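Suchbegriff eingeben … Suchen

Skallent Handgreifer, Einrichtung
Abschnitt 3: Markerwürfel und Kamera prüfen
Zuletzt aktualisiert: Januar

Jetzt wird es spannend — beide Greifer kommen in die Hand! Vor jeder Sitzung lohnt sich der kurze Durchgang, auch wenn gestern alles prima lief.

1. Beide Greifer einschalten und die Custik-Software starten.
2. Markerwürfel auf festen Sitz prüfen. Er darf beim Drehen des Handgelenks nicht wackeln.
3. Kameralinse mit einem trockenen Mikrofasertuch abwischen.

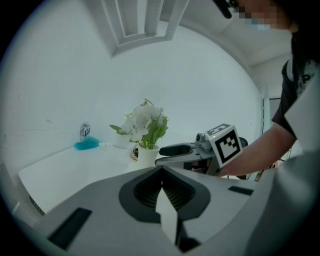 4. Finger langsam ganz öffnen und schließen, 7 Mal je Seite. Die Anzeige in Custik folgt dabei wunderbar flüssig.
5. Den einen Greifer vor die Kamera des anderen halten und den Würfel in Ruhe hin und her drehen. Ab einem Erkennungswert von 77 geht es weiter.

Hinweis: Bleibt der Wert darunter, Musterflächen reinigen und Schritt 5 wiederholen.
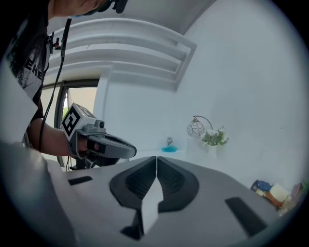
Abb. 2: Handgreifer mit Markerwürfel, darunter das Kameramodul

ACHTUNG: Finger nie von Hand aufdrücken, immer den Abzug benutzen! Quetschgefahr zwischen den Backen.

6. Profil unter »Tenuna« speichern. Fertig, es kann losgehen!

2 Kommentare · 3 Mal geteilt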